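[clokia-소품] Re: 봉제 소품 촬영 테이블, 상판 반사 문제
보낸 사람: Jirayu Panyasiri
받는 사람: clokia-소품 목록

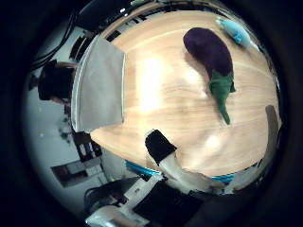 상판 위의 가지 인형. 가운데 밝은 부분이 조명 반사.

Saskia 님 메일에 항목별로 답합니다.

> 보낸 사람: Saskia Trevaskis
> 토요일 오후에 테이블을 다시 확인했습니다.
> 1) 상판 가운데가 하얗게 떠서 나뭇결이 안 보입니다. 등을 바꿔야 합니까, 상판을 바꿔야 합니까?

상판은 그대로 둡니다. 위에서 내려오는 빛이 밝은색 나무 표면에 그대로 반사되는 것이 원인으로 보입니다. 가장자리 쪽은 색이 한 단계 진하게 나오고 결도 구분됩니다. 등 높이를 115cm로 올리고 확산지를 한 장 대 보십시오. 그래도 남으면 등을 테이블 중심에서 벽 쪽으로 옮깁니다. 무광 코팅은 마지막 수단입니다. Vellandale 작업대에 칠했을 때 나무색이 누렇게 변한 적이 있어 권하지 않습니다.

> 2) 가지 인형의 몸통 색이 너무 어둡습니다. 목록에는 '보라'로 되어 있는데 거의 검정으로 보입니다.

그늘진 쪽만 그렇습니다. 빛을 받는 윗면에는 조금 밝은 보랏빛이 나옵니다. 목록 표기는 '진보라'로 고치고 품번 3318은 유지합니다. 꼭지와 줄기는 '밝은 초록' 그대로입니다. 노출을 몸통에 맞추면 상판 반사가 더 심해지므로 1번을 먼저 처리한 뒤에 다시 봅니다.

> 3) 하늘색 인형은 어느 분류에 넣습니까? Darcy는 물고기라고 하고 Hamish는 새라고 합니다.

사진만으로는 판정이 안 됩니다. 옆으로 누워 있고 위치도 테이블 끝에 너무 가깝습니다. 라벨을 확인할 때까지 '기타 동물'에 두십시오. 다음 촬영에서는 상판 끝에서 10cm 이상 안쪽에 놓아 주시기 바랍니다.

> 4) 그림자는 어느 정도까지 허용합니까?

가지 왼쪽에 생긴 정도의 옅은 회색이면 통과입니다. 윤곽이 뚜렷한 그림자만 반려합니다.

추가로, 왼쪽의 납작한 회색 사각형 물건은 배경색 비교에 쓰려면 상판 모서리와 평행하게 놓고 위치를 테이프로 표시해 두십시오. 재질은 목록에 없으니 아는 분이 기입 바랍니다.

확산지는 Miltero 90번을 주문해 두었습니다. 도착하면 Hamish 님이 설치하고 결과를 이 목록에 올려 주십시오.

Jirayu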